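# Ribbed ankle socks keep sliding down into my shoes. Is it the wash or the socks?

**Ginette McKinnon**

Hello everyone! I walk to work most days (40 minutes each way, mostly uphill on the way home, wouldn't you know), and since the spring my ankle socks have started creeping down under my heel. By the time I get to the bakery on Celley Street I'm standing on one leg at the crosswalk fishing a sock out of my shoe. They were fine for the first couple of months. I wash them warm with the towels and put everything through the dryer together, the way my mother always did, and I've never had trouble with the longer ones. Have I ruined the stretch, or are short socks just like this? I'd love to save the ones I have, as I bought 10 pairs at once and I'm too stubborn to give up on them.

**Trevor Li**

Oh, I feel for you, Ginette, I've done that same crosswalk dance! My guess is the dryer. The stretchy yarn in the cuff doesn't care for high heat, and towels need such a long cycle that your socks are getting baked long after they're dry. Once the stretch has really gone you can't bring it back, I'm sorry to say, but plenty of socks are only tired and will perk up a bit.

What I'd try first is a cool wash, inside out, in a mesh bag if you have one. Leave out the fabric softener (it coats the fibers and makes them slippery, and slippery is the last thing you want at the heel). Then skip the dryer and lay them flat on a towel or a rack overnight. I used to hang mine by the cuff with a clothespin and I'm convinced it pulled the tops out of shape, so now I pin them by the toe when I run out of flat space. 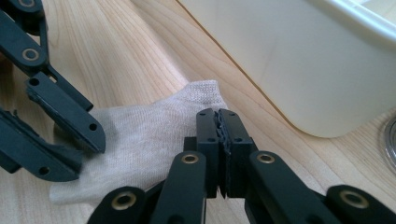 *A light gray-white ankle sock in a fine ribbed knit, lying flat on a wood tabletop.*

Before you blame the laundry for everything, have a look at the size on the label too. Many packs cover a wide range of shoe sizes, and if you're at the top of the range the heel pocket sits too far forward and your shoe tugs it down with every step. My wife moved up one size and her trouble stopped within the week, same brand and everything. And check the lining at the back of your shoes! If it's worn smooth or has a hole, it can grab a sock and work it down all morning long.

For the ones that are past saving, I cut the foot off and use them for dusting the blinds. You just slip your hand in and off you go.

**Baek**

Could be the shoes. Mine only slid in one pair of sneakers and I'd washed all my socks the same way for years. Put in a thin heel grip, the stick-on kind, and see. They cost me 2 dollars.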